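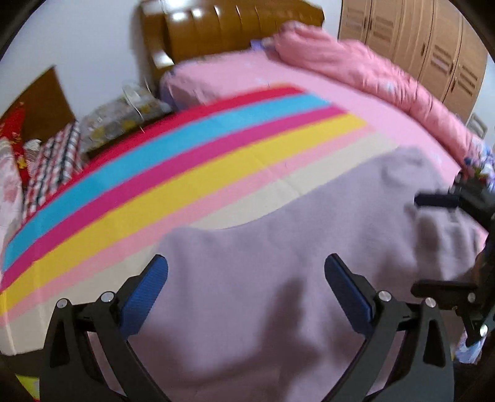 Evening, everyone! A few of you asked what I've been up to since the move to Panyasiri, so I'm going to do one of my long threads. Get a cup of tea.

Short version: I teach robots to fold and spread blankets, and I do it by hand. There's no robot arm at my end of the job. I hold a gripper, do the chore with it, and the recording goes off to the folks at Wisside, who train on it.

I used to do it the other way, sitting at a desk with two controllers and driving an arm in a lab across town. Lovely people, comfy chair, but oh my goodness, cloth by remote control is slow. You can't feel when the fabric is starting to slip, and by the time you see it on the screen it's gone.

With the grippers in your own hands you get a good bit of that feel back. You squeeze, the pads close, and there's a little tug when the blanket catches (I still get a small thrill from that, after all this time!).

Blankets are my favorite, and also the thing I complain about most. A cup is the same cup every time you pick it up. A blanket is a new shape every single time, and fleece is soft enough to hide its own corners from you.

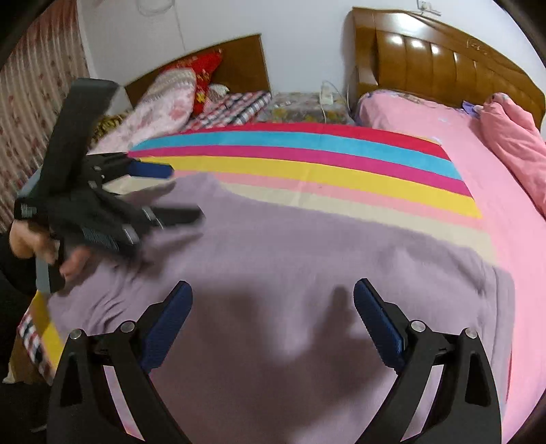 Do you need two grippers to show a robot how to spread a blanket?

Most of the time you do, because a big blanket pulled from one corner just bunches up, though a small throw can be managed with one.

Our target for this set is 100 good takes per blanket, and Wisside wants 3,000 for the whole bedroom list by the end of April. It sounds like a mountain. Then you get going and a morning disappears.

What makes a take good? Mostly going slower than you would at home. I pinch the edge, wait a beat, lift, then move. My first 20 got sent back, every one, for rushing. I was a bit hurt, I'll admit, and then I watched them and, well, fair enough.

The other thing is to leave your mistakes in. If I drop a corner I go back and pick it up with the gripper, no sneaky fingers. The robot is going to drop corners too, and it needs to have seen someone get out of that mess.

Next on my list is pillowcases, 4 kinds, and I'm already nervous about the ones with the tuck-in flap. If anybody has a good trick for those I would dearly love to hear it. More soon, my tea's gone cold!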